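Call for Participants: Demonstration Operators, Stationery and Desk Tasks

Posted Thursday, May 2, 2019

Bellamy Motion Learning is looking for people to demonstrate everyday manual tasks for a robot training program. Positions are paid, part-time and open to applicants with no technical background. Sessions are held at our Fludeden site, with a smaller number at Dranderness. The current round closes at the end of July.

What the work consists of

Participants record tasks in two modes. In the first, you do the task with your own hands while wearing a head-mounted camera. In the second, you do a matching task through Tument, our remote control station, which maps the movement of two hand controllers onto a pair of robot arms. Most participants start with the first mode and move to the second after passing a short skills check.

Each recording covers one task from start to finish. A session lasts 2 hours, including breaks, and the target for a full contract is 300 accepted recordings. Recordings rejected for technical faults on our side are still paid. 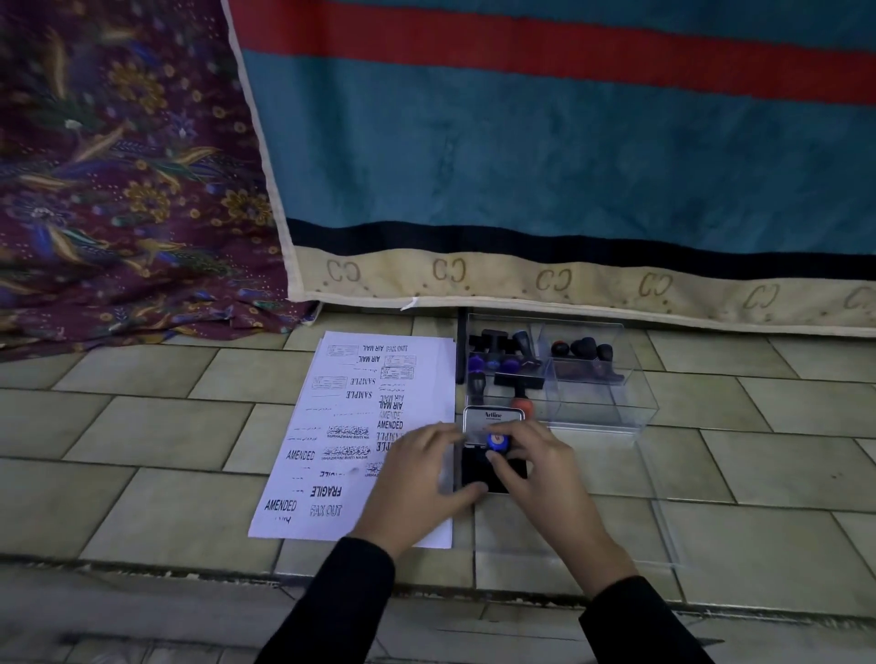 Desk tasks make up the largest part of this round. They include stamping, folding, filing, stapling and sorting small items into trays. Stamping is harder to demonstrate well than most applicants expect. The stamp has to meet the pad flat, take ink across its whole face and come away without tilting. One hand usually steadies the pad, as with the fingers on the front edge of the Artline pad, while the other works the handle. Handle shape matters to the grasp, so the stamps vary from round knobs to long rectangular blocks, and participants are asked to change stamps between recordings. Impressions such as AIR MAIL, FRAGILE and AMENDED go onto plain white sheets, which may be reused until they are full. Some tasks are performed at a table and some at floor level.

Requirements

– Age 18 or over
– Comfortable use of both hands for repeated fine movements
– Able to sit or kneel on the floor for short periods
– Able to follow written task instructions in English
– Available for at least two sessions per week

Left-handed applicants are encouraged to apply. Glasses are fine under the head mount. Experience with remote-controlled equipment or video games is useful for the Tument station but is not scored in the application.

Recording rules

Keep both hands in view of the camera at all times. Work at your normal speed. If you drop an item, pick it up and continue – recovery movements are useful to us and should not be edited out or restarted. Do not talk during a recording. Plain long sleeves are preferred. Remove rings and watches before you begin.

Data and consent

The program will collect 2000 hours of demonstrations across both sites. Video is stored with a participant number in place of your name. Audio is discarded at upload. You may withdraw a recording within two weeks of the session, and payment for it will not be affected. The full consent form is sent with the invitation and must be signed before the first session.

How to apply

Use the application form on the Bellamy careers page and select "Demonstration Operator." State your preferred site, your weekly availability and your dominant hand. No resume is needed. Applicants who meet the requirements will be invited to a paid trial session, which includes fitting of the head mount and practice on three desk tasks. Results are sent by email within one week of the trial.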